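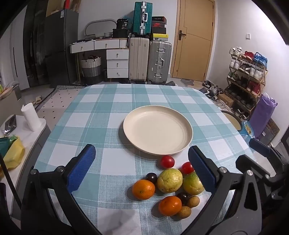
**Unit 5: Planning and costing a set of hand-held gripper tools**

Handout for the equipment planning module. Lecturer: Štefánia Danko. Read before the Friday session and bring a calculator.

## 5.1 What is being bought

The unit of purchase in this handout is the *working pair*: two hand-held grippers, used by one operator, with everything needed to record a usable session at a table. A single gripper is not a useful budget line. Most household tasks we cover (moving fruit on to a plate, folding, packing) are planned for two hands, and a quotation for one tool hides the cost of the second cable, the second mount and the second set of pads.

A working pair is costed under four headings:

- **Capital**: gripper bodies, sensing units, recording computer.
- **Wear parts**: finger pads, pivot pins, cables.
- **Consumables**: task objects, cleaning material, storage.
- **Time**: operator hours, set-up, checking of recordings.

Students usually price the first heading well and the other three badly. In last year's coursework, the commonest fault was a budget with no line at all for pads.

## 5.2 Capital

The worked example uses three suppliers. Prices are per gripper, before tax.

| Supplier | Body | Sensing unit | Lead time |
|---|---|---|---|
| Plendus | 900 | included | 90 days |
| Harell | 385 | quoted separately | 5 days |
| Voicu | on request | on request | on request |

Points to note:

1. The Plendus and Harell figures cannot be compared as they stand. Ask Harell for a written price for the sensing unit and add it before ranking.
2. A supplier who gives no price is kept in the table until the closing date for quotations. Record the date of the request.
3. Lead time has a cost. If operators are already under contract, each idle day is charged to the project. Work this out separately and show it under the table.
4. Check whether calibration is done at the factory or by the buyer. If by the buyer, add the hours to the time heading.

A pair of Plendus bodies comes to 1,800. A pair of Harell bodies comes to 770, leaving 1,030 for two sensing units before the totals meet. That is 515 per unit. If Harell's sensing unit is quoted above 515, Plendus is cheaper on capital, and the remaining question is whether the project can wait 90 days.

## 5.3 Wear parts

Finger pads are the main item. They touch every object in every session, and the surface texture is what gives the grip. A worn pad does not fail all at once. The operator squeezes harder, the object slips more often, and the share of rejected recordings goes up. Budget for replacement on a fixed schedule and do not wait for complaints.

Pads are sold singly by some suppliers and in matched sets by others. For a working pair you need four. Ask for the price of four, plus one full spare set held on site.

Pivot pins and small screws are cheap, but order them with the tool. A later order for a handful of screws attracts the same delivery charge as a full kit.

Cables are often left out. Where the tool is tethered, the cable run must allow the operator to reach across the whole table. Measure the room first, then specify the length.

## 5.4 Consumables and task objects

Objects are chosen to cover a range of sizes. In a fruit task, a small tomato and a large round fruit ask for very different jaw openings, and both must be in the set if the stated aim is general handling.

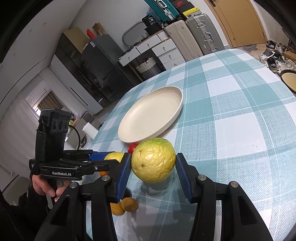
*Fig. 1. Large yellow fruit held between the two finger pads, with the plate behind.*

The object at the top of the size range sets the minimum jaw opening in the specification. Take the widest object, add a margin for approach on both sides, and write the result as a requirement. Do not copy the opening from a brochure and then look for objects to fit it.

Fresh produce has a short working life. It softens, marks and dries, and its look changes between sessions. Two costing methods are accepted:

- **Replace**: buy fresh stock for each session block. Simple to manage, with a steady cost.
- **Substitute**: buy moulded copies once. Low running cost, but weight and surface differ from the real item, and the recordings must be labelled accordingly.

State which method is used. Mixed sets are allowed if each object is listed with its type.

Table coverings, plates, towels and storage boxes go under one line. Itemise only where a single item is above your organisation's reporting limit.

## 5.5 Site

Ordinary furnished rooms are cheaper than a studio and give the variety of background that most projects ask for. They bring their own costs: travel, set-up at each address, insurance, and a fee to the householder. In the Dusitz exercise (see problem sheet) the room fee is paid per session, so shortening set-up does not reduce it. It does reduce operator hours.

Confirm before booking:

- clear access to the table on the operator's side
- a socket within cable reach
- daylight, and whether blinds or curtains can be closed
- written consent for the recording of the room and its contents

## 5.6 Time

Operator hours are not the same as recorded hours. Set-up, calibration checks, resetting the objects between takes and packing away are all paid. Keep a log during the pilot and use the measured ratio in the main budget. If no pilot has been run, say so in the assumptions and include a contingency line.

Checking recordings is a separate task, done by a separate person where possible, and needs its own rate.

## Problem sheet

1. Complete the capital comparison for a Harell sensing unit at 385. Which supplier is cheaper for one pair, and by how much?
2. The Dusitz project starts in February and has operators under contract from the first day. Set out the information you would need to decide whether a lead time of 90 days is acceptable.
3. Draft the wear parts section of a quotation request for three working pairs. Include spares.
4. Write a one-line requirement for minimum jaw opening, and list the measurements it rests on.

Hand in one spreadsheet and one page of assumptions. Formulas must be left visible in the cells.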